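Three days in Druvska without a car

Wed 28 September

I had a gap between two work trips and used it to visit Druvska, which I had passed through by train several times and never left the station. These are my notes on transport, lodging, costs and timing. Prices are left out where I expect them to change before spring.

Getting there

The regional train is the sensible option. It leaves the coast at 11 minutes past the hour, stops at every village, and reaches Druvska in just under three hours. There is an express in the timetable, but it requires a seat reservation, and the reservation can't be made on the same website that sells the ticket. I spent most of an evening on this before giving up. The slow train needs no reservation and has windows that open.

Sit on the left going inland. The line follows the river for the second half of the trip, and the right side looks at a rock cutting for much of it. Coming back, the reverse applies.

Druvska station has lockers in two sizes. The larger size takes a carry-on suitcase laid flat, with the handle down. They accept coins only. The change machine next to them was out of order on the day I arrived and on the day I left, so bring coins. The ticket window will make change if there is no line.

Local buses

The bus network has four routes, all starting from the square in front of the station. Route 2 covers the old town and the castle hill. Route 4 goes to the lake and is the only one that runs after nine in the evening. Tickets are bought on board or through Jorkodeo, the phone app that handles buses in this region. I used the app. It works offline once a ticket has been loaded, but the ticket starts running the moment it is bought, so don't buy it in the hotel lobby and then go looking for your shoes.

A day pass pays for itself on the third ride. I bought one on the first day, took two rides, and walked the rest of the time. The center is compact, and the walk from the station to the cathedral took me 19 minutes with a backpack, including one wrong turn at the fish market.

Where I stayed

I booked the Georgiou, a guesthouse on the street behind the town hall. It has 11 rooms on three floors and no elevator. Mine was on the top floor, facing the courtyard, and quiet after ten. The shower had good pressure and an odd temperature control: the marked scale runs opposite to the water. Wi-Fi was fine for email and maps but dropped every time I tried a video call.

Breakfast is served from seven and consists of bread, two cheeses, boiled eggs, tomatoes and a cherry jam that I would have bought if they sold it. Coffee comes from a machine. For better coffee there is a bakery at the corner, which opens at six thirty except on Sundays.

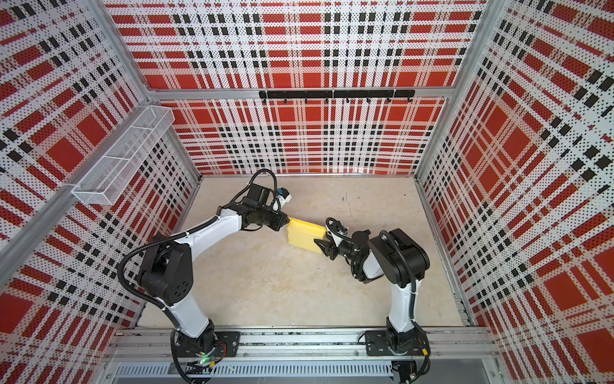 Two arms, one yellow box, plaid walls.

The castle

Most people come for the castle. The bus stops below the outer gate, and from there it is a steep climb on cobbles. I went on foot from the old town by the stairs, which start next to the pharmacy and aren't signposted from the street side. It is a steady climb with two benches. In wet weather I would take the bus, as the stones on the stairs are worn smooth and there is a handrail for only part of the way.

The ticket office sells three kinds of ticket. The basic one covers the courtyards and the walls. The second adds the chapel and the state rooms. The third adds the tower, and the tower is the part worth paying for. From the top you see the whole bend of the river, both bridges, and on the far side the long roof of the old salt warehouse. Tower entry is by time slot, with 34 people to a slot. I got there shortly after opening and had no wait. By the time I left, the board at the gate was showing slots for late afternoon.

The state rooms can be skipped by anyone who has seen state rooms elsewhere. The furniture was brought in from other houses, and the labels are short. The chapel is better. Its ceiling was cleaned recently and one square has been left uncleaned for comparison, in the corner over the door. Allow ten minutes for it and bring a sweater. It is cold in there even with the doors open.

The lake

Route 4 takes half an hour to the last stop. The lake path is flat and graveled, and a full loop is longer than it looks on the map. I did the northern half and took the boat back. The boat is run by Cirkico, a small company with a wooden booth at each landing. It carries 56 passengers and leaves when the skipper decides it should, within a window given on the booth. The posted window was 40 minutes long. I waited for most of it.

There is one restaurant at the northern landing, with a short menu: trout, soup, and a potato dish with sour cream. The trout was good and the soup was salty. Cards are accepted inside but not on the terrace, for reasons I didn't pursue. Swimming is allowed from the small beach to the west of the landing. The water was cold enough that I stopped at the knees.

Food in town

I ate dinner in the old town twice. The places on the main square have menus in five languages and charge for the view. One street back, prices fall by a third and the portions grow. Look for dumplings filled with smoked cheese, which are a local thing and are served with chopped chives and melted butter. One plate is a full meal. I ordered a starter first, which was a mistake.

Kitchens close early. At a quarter to nine I was turned away from two places that still had full tables. The one by the lower bridge serves until ten and has a covered terrace — noisy, but the kitchen is quick.

Tap water is fine to drink. There are public fountains on the square and by the castle stairs, and both were running.

What I would change

Three days is one more than the town needs and one fewer than the lake deserves. On a second visit I would spend one night in Druvska and two at the northern landing, where there are rooms above the restaurant. I would also go in March, if the boat is running by then. The timetable on the booth says it is and the website says it starts later. I have written to the company and will add a line to this post when I get a reply.

I would pack lighter shoes with a better grip, and more coins.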